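工单：左手夹爪轨迹在双手靠近时跳变，回放检查不通过
项目：Otico / Sultana 双手桌面任务
组件：Skusell（轨迹重建），位姿求解模块
提交人：Nusrat Selvanayagam
处理人：Kavinda Bhattacharjee
关注：Rizwan Dissanayake，Jahangir Roy
优先级：高
状态：已解决，待合并文档

问题描述（Nusrat Selvanayagam，09:12）

升级 Skusell 之后，Sultana 任务里有一批片段在回放检查这一步被拒。拒绝原因都是左手末端角速度超限，右手正常。升级前录的片段用旧版重建没有这个问题，用新版重建会出现同样的跳变，所以先按软件问题提。

我挑了一个最明显的片段。整段 2,108 帧，其中 449 帧左手姿态异常。异常帧的位置基本连续，姿态会突然翻到另一个方向，停留几帧到几十帧，再翻回来。在三维查看器里看，夹爪像是绕着标记块自己的一条边折了过去。

复现步骤：
1. 用 Prolden 录制端导出的原始片段，不做裁剪。
2. 在 Skusell 里跑 reconstruct，配置用默认的 bimanual_table。
3. 打开 left_ee 的旋转曲线，双手靠近桌子中部的那几段会看到台阶。

期望结果：左手姿态连续，回放检查通过。
实际结果：check_replay 报 angular_velocity_exceeded，后面的动作标签没有生成。

日志节选：
[pose] left_cube: visible_tags=1, solver=planar
[pose] left_cube: candidate_0 err=low, candidate_1 err=low, selected=0
[pose] left_cube: rotation delta exceeds limit, frame kept
[replay] left_ee: angular_velocity_exceeded
[replay] episode rejected

需要补充什么请直接说，原始数据在共享盘的 sultana/pending 下面。

回复（Kavinda Bhattacharjee，09:40）

收到。先确认几件事：
头部相机和夹爪相机的时间戳是否来自同一个时钟？
左右标记块的几何文件有没有换过？
出问题的片段里，双手任务和单手任务各有没有？

另外请把夹爪端的视频也传上来。头部视角用来求标记块在头部坐标系下的位姿，夹爪端的视频走视觉里程计，两条轨迹对一下就知道跳的是哪一边。

回复（Nusrat Selvanayagam，10:05）

时钟：录制端 Prolden 统一打戳，按理是同一个。
几何文件：没有换，校验和与升级前一致。
任务类型：单手片段里没有见到，双手片段里多数有。

夹爪端的视频已经传到工单目录，附一帧。

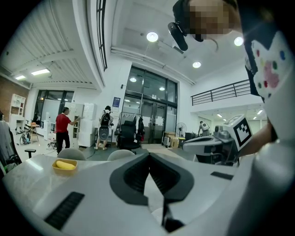 夹爪端这一路的里程计我也跑过了，轨迹是平滑的，没有台阶。回环检测正常，尺度也对得上。跳变只出现在由标记块解出来的那条轨迹里。

对齐的时候两条轨迹之间有一个固定的时间差，我量出来是 41 毫秒，夹爪端偏晚。不知道和这个问题有没有关系，先写在这里。

回复（Rizwan Dissanayake，10:31）

41 毫秒这个我认领。Prolden 新版把夹爪端时间戳的取值点从曝光开始改到了帧写入完成，头部相机那边没有跟着改。补偿参数叫 wrist_stamp_offset，默认是零。

请在采集配置里把补偿加上再重建一次。已经录好的数据不用重录，离线改头文件即可，脚本在 tools/restamp。脚本会改写原文件，跑之前先复制一份。

回复（Nusrat Selvanayagam，11:18）

按 Rizwan 的办法重新打戳，跑了同一个片段。

结果：
两条轨迹的时间差消失，夹爪开合和末端位置的对应关系比之前好。
左手姿态跳变还在，异常帧数没有变化，仍然是 449。

时间戳是一个单独的问题，和跳变无关。建议另开一张单子跟踪，这张继续查姿态。

回复（Kavinda Bhattacharjee，11:52）

同意，时间戳另开。

我把异常帧和 visible_tags 放在一起画了图。所有异常帧都落在 visible_tags=1 的区间里，也就是头部相机只识别到左手标记块的一个面。两个面以上都识别到的区间没有一次翻转。

只有一个平面标记时，位姿求解会给出两个候选，重投影误差可能很接近。标记离相机远、面又比较正对相机的时候最容易分不开。旧版的做法是把两个候选都留着，跟上一帧的姿态比，取旋转差小的那个。新版日志里一直是 selected=0，看起来直接取了误差最小的候选，没有再跟上一帧比。

下一步：
查 selected=0 是写死的，还是配置没有读到。
把头部视角的检测结果叠加显示，看单面区间里左右手分别是什么姿势。
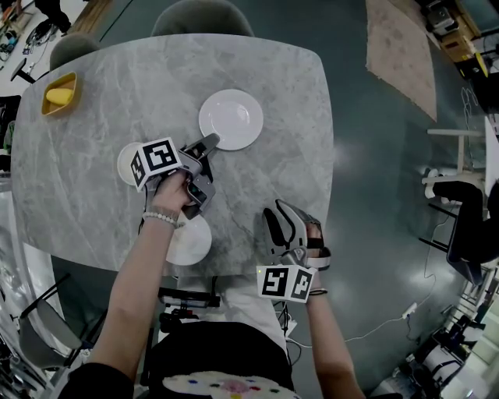 头部视角，两只手的夹爪上都有标记块，桌上有三个白盘。

Kavinda Bhattacharjee，13:20，补充

叠加显示看完了。单面区间里检测器的角点是稳定的，抖动在亚像素量级，所以可以排除误检和运动模糊。左手的单面区间比右手长得多，操作者摆盘子时习惯把左手腕往里转，标记块的其他面就转到了侧后方。这也能解释为什么右手的曲线一直干净。

我试了三组设置，输入都是重新打戳之后的同一个片段：

A 组，默认配置。异常，与 Nusrat 的结果一致。
B 组，关闭单面求解，只保留两个面以上的帧，其余插值。没有翻转，但长的空缺段插值后位置偏离明显，抓取时刻的末端高度不对，不能用。
C 组，手动把候选选择改回与上一帧比较。没有翻转，曲线连续，与夹爪端里程计吻合。

C 组有一个限制：片段第一帧如果恰好是单面，初值可能选错，后面会一路错下去。旧版也有这个限制，只是采集规程要求开头先把双手举到胸前停一下，所以很少碰到。

回复（Jahangir Roy，13:47）

代码我看了。选择策略没有写死，是配置项改名造成的。

旧名：pose.ambiguity.temporal
新名：pose.candidate_selection

新版读不到旧名时没有报错，直接用了默认值 min_error。bimanual_table 这份配置里写的还是旧名，所以升级后策略被静默换掉了。单手任务的配置在改名时一起更新过，双手的漏了，这和 Nusrat 说的单手片段没有问题对得上。

临时处理办法：在 bimanual_table 里加一行

pose.candidate_selection = temporal

旧的那一行可以先留着，不影响。

正式修改分两处：
一，配置加载时遇到已废弃的键直接报错退出，错误信息里给出新名字。
二，片段开头为单面时，向后找第一个多面帧作为初值，再反向推回开头。

第二处需要动一点缓存逻辑，下午给分支。

回复（Nusrat Selvanayagam，14:25）

临时办法已经在采集工作站上改好，重建同一个片段，左手异常帧为零，check_replay 通过，动作标签正常生成。

问一下，已经入库的双手片段要不要重跑？有些片段跳变幅度小，没有触发角速度限制，是作为合格数据进去的。

回复（Kumudini Amarasinghe，14:58）

要重跑。训练那边先把升级之后入库的 Sultana 双手片段全部挂起，不要只挑被拒的。幅度小的翻转对策略训练影响更麻烦，相对位姿动作里会混进方向错误的旋转，损失曲线上不一定看得出来。

重跑时请同时加时间戳补偿，免得跑两遍。顺序是先 restamp，再 reconstruct，再 check_replay。旧结果移到 superseded 目录，不要删，我要拿来做对比。

另外请 Jahangir 在 check_replay 里加一项：标记块轨迹和夹爪端里程计的旋转差超过阈值就给警告。这次如果有这一项，跳变幅度小的片段也拦得住。

回复（Jahangir Roy，16:36）

分支 fix/candidate-selection 已推送，包含：
废弃键检查，碰到 pose.ambiguity.temporal 会退出并提示新键名。
多面帧初始化和反向推算。
bimanual_table 配置更新，旧键已删除。
check_replay 新增 rotation_disagreement 警告，阈值可配，默认只警告不拒绝。

注意：本地自己复制过双手配置的人，合并之后会直接启动失败，这是预期行为，把旧键换成新键即可。

整段都没有多面帧的情况目前会标记为 init_failed 并跳过。这种片段没有可靠的初值来源，先不处理。

回复（Kavinda Bhattacharjee，17:10）

在分支上验证了三类输入：
原问题片段：通过，没有翻转。
把原片段前半截掉，让它从单面区间开始：初值正确，反向推算的部分与完整片段的结果重合。
旧版录制的双手片段：与旧版重建结果一致，差异在浮点误差范围内。

rotation_disagreement 在没有补偿时间戳的片段上会误报，手腕转得快的时候尤其多。补偿之后警告消失。所以没有跑过 restamp 的旧数据看到这个警告，先查时间戳。

代码可以合并。

回复（Rizwan Dissanayake，17:32）

时间戳那张单子已经开了，Prolden 下个版本会把两路都改成曝光中点。在那之前 wrist_stamp_offset 保持现在的补偿值。升级 Prolden 以后这个值必须清零，否则会反向多补一次。我会在启动时加版本检查。

处理结论（Kavinda Bhattacharjee，17:45）

原因：Skusell 配置键改名后，双手任务配置未更新，单面标记的候选选择策略退回 min_error，左手姿态在两个候选之间翻转。
处理：分支已合并，采集工作站已更新。
遗留：双手片段批量重跑由 Nusrat 负责；配置迁移说明由 Jahangir 补到文档；时间戳问题见单独工单。

Nusrat Selvanayagam，18:04

批量重跑已经放进今晚的队列，init_failed 的片段单独列出，明早贴在这张单子下面。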